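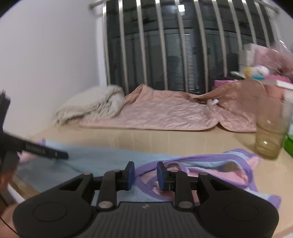 3.2 Materials and folding task

The laundry set was put together from ordinary household textiles bought second-hand in Magbanua and washed once before use. It held bath towels, hand towels, flannels, pillowcases and a group of smaller items with a sewn edging in a second colour. We kept the edged items as a group of their own. In the pilot at Konoddale, people often used the edging as a guide when lining up corners, and we wanted to see whether the habit held with a larger number of folders.

Folding was done at a table of normal dining height. A towel could be laid out first as a base, with smaller pieces folded on top of it, or each piece could be folded on the bare table. The choice was left to the participant. Those who used a base towel said that it stopped thin cloth from sliding. Two of them also said it made the work slower — the lower layer tended to shift when a corner was pulled — and went back to the bare table for the larger pieces.

Each participant folded 30 items in a session, taken from a basket in any order. No finished shape was prescribed. Participants were asked only to fold each piece as they would at home before putting it in a cupboard. Sessions were run by Jayson Sarmiento and Janelle Panganiban, who wrote down the number of folds, the direction of the first fold and whether the piece was opened out and started again.

3.3 Coding of folds

A fold was counted when one part of the cloth was laid over another and let go. Smoothing was not counted. Rolled pieces were coded separately. Where an edging curled back over the cloth after release, the fold still stood, but the piece was marked as "edge not flat". This mark was used far more often than we had planned for, and Figure 2 gives the totals by type of item.

Figure 2. Pieces marked "edge not flat", by type of item (300 pieces in all). Edged items account for 143 of the marks. Rolled pieces are left out.

Dindo Cruzado and Mal-soon Ki coded the sheets independently. Most of their disagreements concerned pillowcases, where a tuck at the open end could be read either as a fold or as smoothing. These cases were settled by going back to the written notes, and a tuck was counted only when it changed the outline of the piece.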